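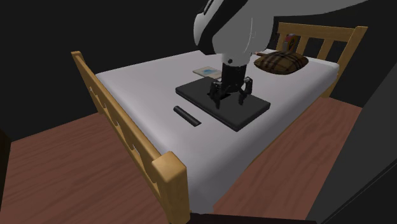 침대 씬, 노트북 위로 그리퍼 내려온 상태 (시뮬 화면)

Illach 침실 정리 시뮬레이션 패키지 써보신 분?

회사에서 가정용 팔 로봇 평가 환경을 고르는 중입니다. 후보가 Illach 패키지랑 Tollside 구독형 두 개인데 데모만 봐서는 감이 안 와서요. 저는 Illach 체험판 받아서 침대 씬만 돌려봤습니다. 노트북, 책, 베개, 까만 막대 같은 것들이 매트리스에 놓여 있고 팔 하나로 집는 구성.

궁금한 건
- 에피소드 1,000개 정도 뽑으면 물체 배치가 충분히 다양한지
- 외부 카메라랑 손목 카메라 시점이 같이 저장되는지, 싱크는 맞는지
- 납작한 물체(책, 닫힌 노트북) 접촉이 믿을 만한지

예산 결재가 급해서 짧게라도 부탁드려요. 체험판 설명서는 읽었는데 접촉 쪽은 거의 안 써있네요.

Celina Malinowski
2025년 8월 20일

Hideaki Takeda

3월부터 정식판 쓰고 있습니다. 급하신 것 같아 아는 것만.

배치 다양성은 그냥저냥. 기본 설정으로는 물체가 조금씩만 움직이고 종류는 거의 고정이에요. 설정 파일에서 랜덤 범위 직접 넓혀야 합니다. 저희는 3,643개 뽑아서 썼는데 초반 것들은 너무 비슷해서 상당수 버렸음. 범위를 넓히면 베개에 다른 물체가 파묻히는 경우가 나오니까 초기 상태 필터 꼭 거세요. 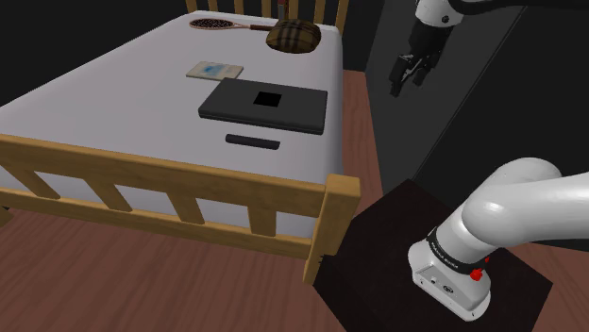 그리고 팔 베이스 위치도 확인하세요. 침대 옆에 고정이라 반대편 끝에 있는 물체는 자세가 무리하게 나옵니다. 베이스 좌표 바꾸는 건 되는데 바꾸고 나면 침대 프레임이랑 충돌 체크를 다시 돌려야 하고, 이게 꽤 걸려요. 저는 퇴근 전에 걸어놓고 갑니다.

납작한 물체는 솔직히 불만입니다. 닫힌 노트북은 옆면 잡기가 어쩌다 한번 되는 수준이고, 책은 손가락이 매트리스를 살짝 파고들면서 집히는 경우가 있었어요. 마찰값 조정하니 좀 나아졌는데 실물이랑 비교는 못 해봤습니다. 접촉이 제일 중요하시면 저라면 결재 전에 체험판으로 책만 따로 돌려볼 듯.

Torunn Grønli

Tollside가 나아요. 가격은 비쌈.

Valeriano Mateos

카메라 질문에만 답할게요. 둘 다 저장됩니다. 외부 시점, 손목 시점 프레임 번호가 같고 저희 쪽에선 밀린 적 없었어요. 다만 손목 쪽은 기본 화각이 좁아서 물체 가까이 가면 뭐가 뭔지 모릅니다. 바닥이랑 침대 모서리만 잔뜩 찍힌 구간도 많고요.
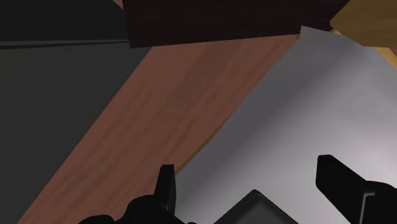

손목 시점. 양쪽 손가락 사이로 짙은 회색 모서리만 조금 보임

화각은 카메라 설정에서 바꾸면 되는데 체험판은 그 항목이 잠겨있을 거예요. 영업 담당한테 말하면 10일짜리 임시 키를 줍니다. 저도 그걸로 테스트하고 샀어요. 저장 용량은 넉넉히 잡으세요, 시점 2개 다 원본으로 두면 금방 찹니다.

Tollside는 안 써봐서 비교는 못 드림. 윗분이 어떤 점이 나은지 좀 더 써주시면 저도 궁금하네요.

Celina Malinowski

감사합니다!! 임시 키 오늘 신청했어요. 책만 따로 돌려보고 결과 여기 올릴께요. Takeda님, 혹시 마찰값 얼마로 두셨는지도 알려주실 수 있나요? 저희 물체는 대부분 얇은 거라 그 부분이 제일 걱정입니다.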